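How Do You Teach a Robot to Pick Up a Cup?

Think about how you learned to tie your shoes. Someone showed you. Then you tried it, got it wrong, and tried again. After enough tries your hands knew what to do.

A robot can learn in a similar way. It needs a lot of examples first. At a workshop in Flistville, a team on a project called Villow spends its days making those examples.

What is an example?

An example is a short recording of one job being done from start to finish. The job might be picking up a cup and putting it on a shelf. The recording has two parts. One part is video. The other part is a list of numbers that says where the gripper was and how far its fingers were open.

A gripper is a robot's hand. Most grippers have two fingers that squeeze together, a bit like kitchen tongs.

Who does the job?

A person does. Beca Mostyn holds a gripper in her own hand and uses it to pick things up. A camera on the gripper records what is in front of the fingers. No robot arm is needed for this part, so the gripper can go to any room where there is work to copy.

The camera has a very wide lens. It takes in the fingers and a lot of the room at the same time, and straight things can look bent.
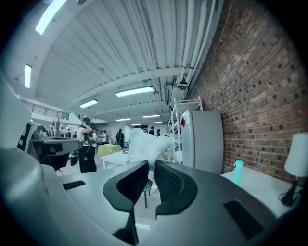
The view from the gripper's camera. The two black fingers are in the middle, with the room behind them.

How many examples does it take?

More than you might guess. For the cup job, the team planned to make 2,000. By 28/01/2024 they had 2,821, and 851 of those were made in kitchens and other rooms outside the workshop.

Different rooms help. If every example had the same table and the same cup, the robot might only learn that table and that cup. The team used 14 different cups, some with handles and some without.

What happens next?

Fares Hattar checks the recordings. If the cup was dropped or the camera was covered, he marks that one so it can be left out.

The good ones go into a computer program. The program looks for patterns that link what the camera saw to how the gripper moved. This is called training. When training is done, the program is tried on a real robot arm with a cup it has not met before. If the arm misses, the team records more examples of the part it got wrong.

Words to know

Gripper: the part of a robot that holds things.
Lens: the clear part of a camera that light passes through.
Training: using examples to teach a computer program.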